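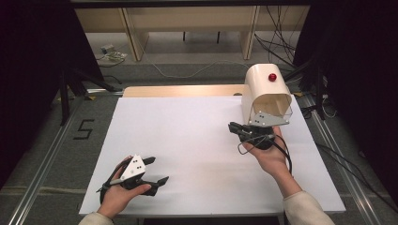 About Fodullow

Fodullow is a film site run out of two rooms above a shoe repair shop in Villcombe. We write about movies, mostly the ones that played for a week at the Sanovier and then went away. Somebody has to, and the newspaper gave its film page over to crosswords.

We started as an email list for people who stayed through the credits and wanted to argue afterward. The list had 83 names on it, several of them the same man. It has since become a website with 709 reviews, a podcast that comes out when the stairwell is quiet, and a monthly screening with folding chairs.

How we review

We don't give stars. We tried it in the first year and every film got three and a half. Now each review ends with a line telling you whether the writer would sit through it again on a plane, and you can do your own math from there.

We pay for our own tickets. Studios do send us things now and then – mostly tote bags – and we say so at the bottom of the page. Anything over 5 months old counts as a classic for our purposes, so please stop writing in about spoilers.

The Lei Shelf

Our lending library is named after Lei, the video store that used to be across the street. When it closed we bought 495 of its discs, including a great many submarine thrillers. Members can borrow two at a time. Late fees are charged in popcorn.

Write for us

We read pitches all year and answer most of them. Send a paragraph on a film you love and another on one you walked out of. The second is usually better.

Page last updated May 31, 2023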